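Pletau quiere un registro de armas en 90 días, pero no explica cómo

El pleno de Pletau aprobó el 7 de noviembre la creación de un registro local de armas de caza y tiro deportivo, una medida que el equipo de gobierno presenta como un avance en seguridad y que, leída con calma, deja más huecos que certezas. El texto salió adelante sin informe económico y con un anexo técnico de apenas dos páginas.

La norma obliga a los titulares de licencia residentes en el municipio a comunicar cada arma, su lugar de custodia y el modelo de armero. El plazo es de 90 días desde la publicación. Quien no lo cumpla se expone a una multa de 300 euros, según la redacción final, que ya no menciona la posibilidad de aplazar el pago que figuraba en el primer borrador.

El concejal Joaquim Pinheiro, impulsor de la propuesta, defendió que la policía local «necesita saber qué hay detrás de cada puerta antes de llamar a ella». La frase gustó en su bancada. Lo que no aclaró es por qué esa información, que los titulares ya entregan al tramitar la licencia, no puede consultarse por los cauces existentes. Preguntado dos veces por ello, respondió que los cauces son lentos. No aportó ningún dato sobre esa lentitud.

El argumento de fondo tampoco termina de sostenerse. En la memoria que acompaña al texto se citan 109 incidencias relacionadas con armas, y el gobierno local las ha repetido en todas sus intervenciones. La misma memoria, en una nota al pie, indica que 91 de ellas son trámites administrativos: licencias caducadas, cambios de domicilio sin notificar, guías extraviadas. Del resto no se dice si las armas eran legales. Un registro de propietarios que cumplen la ley difícilmente aportará algo sobre quienes no la cumplen, y ese extremo no se discutió en el pleno.

Tampoco convence a los afectados la parte informática. El registro se alojará en Plinus, la plataforma que el ayuntamiento usa para el padrón de mascotas y las reservas de pistas deportivas. Que un listado con los domicilios donde se guardan escopetas vaya a compartir sistema con el alquiler de la cancha de pádel inquieta en el club de tiro Jumumham, cuyo presidente, Qusai Daher, pide que se suspenda la entrada en vigor.

«Llevamos años cumpliendo con inspecciones, revisiones y armeros homologados. Si alguien accede a esa lista, tiene un catálogo de casas en las que robar», afirma Daher. El club no se opone a cualquier control, insiste, pero reclama saber quién podrá consultar los datos y durante cuánto tiempo se conservarán. El anexo habla de «personal autorizado» y no define el término. 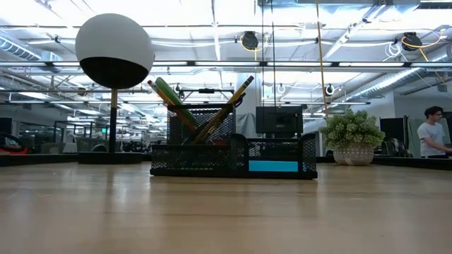 Pinheiro asegura que esas garantías llegarán con el reglamento, aún sin redactar. Es una forma curiosa de legislar: primero se fija la multa y después se decide cómo se protegen los datos que se exigen bajo amenaza de multa. La oposición, que votó dividida, tampoco puede presumir de coherencia. Dos de sus grupos pidieron un registro parecido en el mandato anterior y ahora lo califican de ocurrencia.

Queda por ver qué hará el vecino municipio de Nassar, que comparte coto con Pletau y no ha anunciado ninguna medida similar. Un cazador empadronado a un lado del límite tendrá que declarar su armero, y su compañero de cuadrilla, al otro, no. El ayuntamiento no ha contestado a la pregunta de qué ocurre con quien tiene casa en los dos pueblos.

El club Jumumham prepara alegaciones y ha pedido una reunión con el concejal. Por el momento no tiene fecha.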